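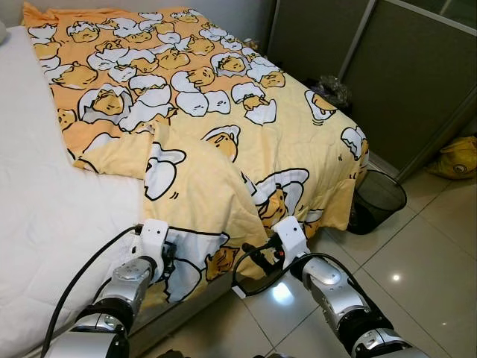
Kha Vũ replied to my last post to say that a duvet only needs to be straight at the top, the rest is between you and the floor. I have given this more thought than it deserves, so here is a thread on making beds.

Background: I made my bed perhaps 5 times between leaving home and this April. My position was that I was going to get back in it. I still consider this a strong position. I have simply lost the will to defend it to visitors.

Also I bought a duvet with cartoon egg yolks on it, lying in cracked shells, over and over, edge to edge. Plain bedding can be left in a heap and people think you are busy. Leave egg yolks in a heap and people think it's breakfast.

Kha's method, for the record: grab the top two corners, shake once, walk away. I tried it for a week. The top was beautiful. The bottom half was a mountain range with a valley where my feet go.

So now I start at the foot. Two hands on the lower edge, pull toward you, get the big fold out, then worry about the pillow end. Going from the top just herds all the slack down to the bottom, where it waits for you.

Someone is going to mention hospital corners. I know about hospital corners. I've watched the videos. My fitted sheet is white, plain, and has an elastic that retired early, so anything I tuck under the mattress at night is out by morning.

The sideways problem is worse than the lengthwise problem. My duvet drifts to the right. Every night. By morning one side of the bed is bare sheet and the other side has enough duvet for a second, lower bed.

I asked a few of you which way yours goes and got 400 replies, most of them blaming a partner. I live alone. My partner in this matter is gravity, and possibly the slope of the apartment.

The right side is also where the wastebasket lives. Mesh, black, perfectly good wastebasket. When the duvet drifts far enough it drapes over the basket and I have to lift my bedding to throw away a receipt.

Yes, I could move the wastebasket. There is one gap between the bed and the wall and everything I own that isn't furniture has ended up in it. If the basket moves, the plastic bags win.

(There's always a plastic bag down there. I take one out, I fold it into the kitchen drawer, I come back and there's a bag. I've stopped asking.)

A reader suggested duvet clips, so I looked up duvet clips. The ones everybody recommends are made by Somlow and come in a set of eight. I bought them. They hold the duvet to the cover, very firmly. They do not hold the duvet to the bed, which in fairness they never claimed to.

Then there was the Bevomov bed-making guide, which is 2,318 words long. I read all of it. It recommends airing the bed for an hour first, so if you're late for work, congratulations, you're airing the bed.

I have adopted the airing. Fold the lower half back on itself, open the window, go make coffee. It's the only step in the guide that can be done by leaving the room.

For the sideways drift, what helped a bit: once it's flat, stand at the foot and check how far it hangs on each side before you touch the pillow. Pull from the short side, low down, with a good handful. Tiny pinches just give you tiny wrinkles and an attitude.

And pick something in the print to line up. I use a row of yolks. If the row runs straight across the mattress, I'm done. If the row is heading for the wardrobe, I'm not.

About the wardrobe. Sliding doors, dark gray, close enough that whatever sits on the floor in front of them gets nudged along whenever I want a shirt. I own too many soft yellow things for one bedroom and this is how I know where they are.

Several people asked where the duvet cover came from. A shop called Fustavton, on the clearance shelf, next to one with cactuses. I was told it was the last one. I was also told that about the cactuses.

Time per morning, now that I've got the hang of it: under two minutes, not including the airing or the bag. Kha says hers takes ten seconds and has sent a photo of a very straight top edge. The photo stops at the waist of the bed.

I've asked for the lower half. It's been since lunch.

Update, 9 p.m.: she's sent a picture of her cat on it. I'm going to bed, which means I'll be undoing all of this, starting from the right.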